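The Long Campaign

Ignacio Sarmiento has been conquering the same continent since 1998, and he would like it known that he is winning.

The game is called Ridberg. It came on a single disc in a box the size of a phone book, it sold modestly, and its publisher, Santoro, folded before the second patch was finished. You play a minor duke with bad roads and worse neighbours. There are 113 provinces on the map, each with its own grain price, and the manual spends more pages on grain than on war. Reviewers at the time called it thorough. They did not mean it kindly.

Sarmiento, who teaches high school geography and has the patience that implies, bought it out of a bargain bin. He is now the unofficial keeper of its last working version, a patched-up build known as Brotance, after a town on the map that used to crash the game if you taxed it. You can tax it now. It took him two winters.

Getting an old strategy game to run on a new computer is a hobby somewhere between gardening and arguing with the phone company. The colours go strange first. Then the sound disappears, or becomes the only thing left. Ridberg had a special trick of its own: it measured time by the speed of the processor, so on a modern machine a hundred-year war was over before you could find your glasses. Early fans would start a campaign, blink, and discover they'd been dead for six generations.

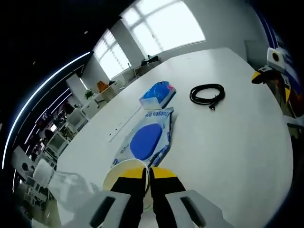

The people who still play it meet twice a year, in a hall in Hedau, and they take it very seriously until somebody gets hungry. Last April there were 18 of them, most with laptops, one with a beige tower he had carried up two flights of stairs as a matter of principle. A full match takes a weekend. Lunch is whatever can be handled without greasing up a keyboard, and the table language is plain enough: a cream-coloured paper bowl, a bit of crumpled clear plastic, something in a blue and white packet, and the war goes on. Alliances are made over snacks and broken before the wrappers are in the bin.

I was given a small duchy on the coast and a neighbour who assured me he had no interest in it. By mid-afternoon he had developed an interest. My army, which I had forgotten to feed, went home. I had been warned about the grain.

What surprised me was how little anyone wanted the thing improved. Somebody once offered to redraw the map in high resolution and was thanked, at length, and never taken up on it. The mountains are brown triangles. The ships look like slippers. Sarmiento's own list of known faults runs to 771 entries, and over the years a good many have been quietly marked as "leave it". Entry one is a bishop who cannot die. He has been voted on three times and remains in office.

The legal side is foggier. Santoro's catalogue was sold, then sold again, and whoever owns Ridberg today has never answered a letter. So Brotance is only a patch - you need the original disc, and discs are getting hard to find. A boxed copy with its cloth map went for $500 last year, a sum Sarmiento repeats slowly, as he paid nine for his. The buyer has since joined the group. He has not yet opened the box, so he plays on a borrowed copy and loses to everybody.

At the end of my weekend, the bishop controlled most of the south and Sarmiento had the rest. They've agreed to pick it up again in the fall.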